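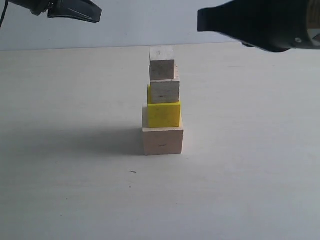 Codach Stacking Blocks, Set of Four

I've been making these for long enough that I've sold 217 sets, mostly to people who found me because a cousin or a neighbor had one on a coffee table. So this page is for everybody who writes to ask the same things. I'll try to get all of it in.

The set is four wooden blocks in four sizes, and they stack biggest to smallest. That's really the whole idea! One of them gets color and the other three stay plain. Yellow is the one I make most. I also do a brick red and a dark green if you ask, but I always end up talking people back into the yellow (sorry, I just love it).

How the sizes work

Each block is a bit smaller than the one under it, and I keep the steps small on purpose. My first few sets had big jumps between sizes and the towers looked like wedding cakes. With small steps you get a little ledge wherever you don't line things up, and you can shove the blocks left or right and the tower still stands. My sister-in-law lines hers up dead square at the back so all the ledges face front. I like mine crooked.

You can flip the order too, small at the bottom and big on top. It's harder than it sounds and it makes a satisfying crash when it goes, so maybe do it on a rug.

The wood

I use offcuts from a cabinet shop called Naciri, two streets over from me. They let me go through the bin once a week and I bring them coffee. Because it's offcuts, the plain blocks in a set don't always match. One might be smooth and tan, another might be pale and rough with a speckled look to it. I used to sort them so every set was the same shade all the way up, and then I got lazy for one batch and those sets sold faster than anything I'd made. So now they're mixed and I leave them alone.

I don't put any finish on the plain ones. No oil, no wax. They'll pick up marks from hands over time. Some blocks come with a mark or a speck already, and that goes for the painted one too. If a mark is deep enough to catch a fingernail I keep that block for myself (I have a very full shelf).

The paint

Two coats, brushed, with a light sanding in between. I leave it 14 days before I pack it, which drives people crazy in the run-up to the holidays, but paint that's only had a couple of days will stick to the block next to it in the box. Ask me how I know. The color stays strong as long as you don't park the set in a hot window all summer. Mine sat on a sill from spring through August one year and the side facing the glass went the color of old butter. Kind of pretty, to be fair.

What people do with them

More than I'd have guessed. Plenty of them go to grown-ups who want something to fiddle with on a desk during calls. Emil Reisinger, who runs the Vevham shop and takes a box of sets from me every season, keeps one by the register and says customers restack it while their card goes through. A drawing teacher bought several because plain blocks with one strong color are good for practicing light and shadow. I tried that at home with a lamp off to the right and got a lovely soft shadow stretching out to the left, then spent an hour not drawing it.

A pale, matte tabletop shows them off best, if you ask me. On my dark kitchen table the plain ones look a bit lost.

About little kids: I make these as a desk and shelf thing. I haven't had them tested as a toy, the edges are only lightly eased, and the rough blocks are rough. So please don't buy them for a baby or toddler. If you want something for small hands, write to me and I'll point you to a couple of makers who do that properly.

Looking after them

Dry cloth. If something spills, wipe it up quickly and stand the blocks apart to dry, and don't soak them or put them in the dishwasher (yes, it's happened, and the blocks came out looking like toast). A bit of fine sandpaper takes off most grime on the plain ones. Go easy on the corners or they'll round over before you notice.

Price and shipping

A set of four is $52, boxed, with shipping inside the US included. Spare blocks are available too. Tell me which size went missing and whether it was plain or painted, and measure the one that sat underneath it if you can. I cut spares to fit your set, so they take a little longer.

I pack everything in shredded paper from the print place next door, so you may find bits of somebody's takeout menu in there.

The next batch goes out on 25th June. If you order after that you'll be in the following one, and I'll email you when your blocks are in paint.

Also in the shop

The Colisus set is the bigger sister, seven blocks with two painted, and it's heavy enough that I've seen it used as a bookend. I'm sold out of it right now and waiting on thicker offcuts. Add your name to the list on the contact page and you'll hear from me before it goes up for everybody else.

Want a color I haven't mentioned? Send me a paint chip in the mail. Photos of paint never come out right on my screen, and I'd hate to get it wrong.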